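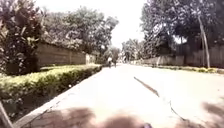 The lane by the clipped hedge, seen from the robot, with two people a long way up ahead.

In Praise of the Dull Street

By Lucyna Górecki

I have now spent more hours than I can defend walking behind a slow robot in Giltden, and I would happily go again tomorrow. We've been trying two cameras and two controllers on the same small base, and I've come away with an opinion I didn't have in January: if you want to know whether a camera is any good for a sidewalk robot, take it down a quiet street with trees and leave the test hall alone for a while.

I love the test hall. I helped paint the lines on its floor. But the light in there is the same at ten in the morning as it is at four, and every camera I have ever bolted to a mast has looked wonderful in it. We had the Bredik and the Stultix side by side on the bench for two weeks and I couldn't have told you which to buy. The Stultix had slightly nicer color on the checkerboard. Driss Belkadi liked the Bredik's connector, which locks with a click you can hear across the room (he's right, it's a great connector). That was the whole difference on paper.

Outside, they split apart in the first hundred yards. Pavement in full sun is a brutal thing to point a lens at, and then a tree drops a shadow over it and the exposure has to decide who it's working for. The Bredik decides fast and sometimes overshoots. The Stultix takes its time, drifting toward the right answer while the robot keeps rolling. I had assumed slow and smooth would win. It makes for prettier video, and when I showed clips around the office everybody picked it. The path planner disagreed! It would much prefer a few ugly frames and then good ones to a long polite fade where the edge of a curb is only half there.

We went through 2265 frames from one run by hand, Yasmine Shehata and I, marking each one where the curb edge had been found in the wrong place. It took most of two afternoons and a lot of tea. I recommend it to anyone who buys sensors for a living. You stop thinking about dynamic range as a number on a sheet and start thinking about it as the thing that ate the left side of your road. The Stultix had 100 bad frames and the Bredik had 23 on its own pass, and nearly all of them, for both, were at the border of a shadow.
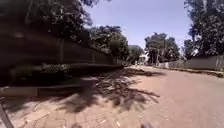 Shadows of leaves are my favorite part of all this. A building's shadow has a straight edge and sits still long enough to be learned. A tree's shadow is full of holes and little streaks, and to a careless controller each streak is a crack, a step or a stick lying in the way. Our old controller treated every one of them as a reason to slow down. Following it was like walking a nervous dog. The Shawky, which we put on afterward with the same cameras and the same mast, keeps a short memory of what it believed about the ground a moment ago and asks for more evidence before it brakes. I was doubtful about that. I still want to see it near driveways, where a short memory could be exactly the wrong thing to trust.

But on an ordinary sidewalk it was a joy. The base rolled along at a steady pace and I had to stop myself from cheering at brickwork.

So I'll say it plainly: I think we compare these parts in the wrong order. Most teams I know choose a camera first, on the bench, then argue about the controller for months. I'd pick the controller early, even a rough one, and let it tell you what it needs to see. We rated the Stultix higher right up until something had to steer by it. Driss thinks I'm overstating this and that a better driver for the Stultix would close the gap. He may be right, and he has promised to write one, so we'll find out.

There is one fair complaint about street testing, and Edeltraud Teuber made it to me at length: no two runs match. Clouds come over, a branch moves, someone walks by with groceries, and you can't repeat the result the way you can under lamps. True. I'd answer that you can repeat the street. Go back to it at the same time of day, with the same wheels and the same tires pumped to the same pressure, and do it until the differences between cameras are bigger than the differences between mornings. For us that took more runs than I wanted – and I enjoyed all of them.

Next up is a lower mast. Yasmine wants the camera down near knee height, where curbs look taller and shadows look flatter. I think we'll lose too much of the road ahead, but I've already cut the bracket.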